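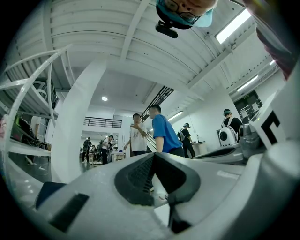 Cleaning up hand-held gripper demos before you train

If you've collected your first batch of demonstrations with a hand-held gripper, congratulations, the fun part starts now! We spent most of February learning how much a policy improves when you sort the data properly, and the steps are easy enough to do on a laptop.

What you need
Your recorded episodes, a copy of Zostar (our sorting script) and a spare afternoon.

Step 1. Trim the ends
Every recording starts and finishes with someone getting into position. Play the first few seconds and cut to the moment the fingers head for the object. Do the same at the other end. Zostar guesses both cuts from gripper speed, and you can drag them if it guesses badly.

Step 2. Check the tracking
Plot the gripper's path in 3D. A good one looks like a smooth piece of string. If it jumps sideways between two frames, tracking was lost, so throw the episode out. Don't try to patch it — we tried, and the arm learned to twitch.

Step 3. Check the finger width
The opening width should be a clean curve with no flat gaps. We read ours from square markers, and a gap usually means a marker was hidden or washed out by glare.

Step 4. Sort by starting position
This is my favourite bit. Colour each episode by where the object started and look for bare patches. On the Grilska cup task we had 3369 episodes and hardly any from the far left of the table. Go back and record those spots before you add anything else.

Step 5. Train small first
Pick a balanced subset. Ours was 667 episodes, and it put the cup on its saucer in nine tries out of nine. The full, unsorted pile managed eight. That's a tiny test, but training took a fraction of the time and I was thrilled!

Keep the rejected episodes in their own folder. The Flinovdale drawer task is next, and its settings file will go up beside the Grilska one.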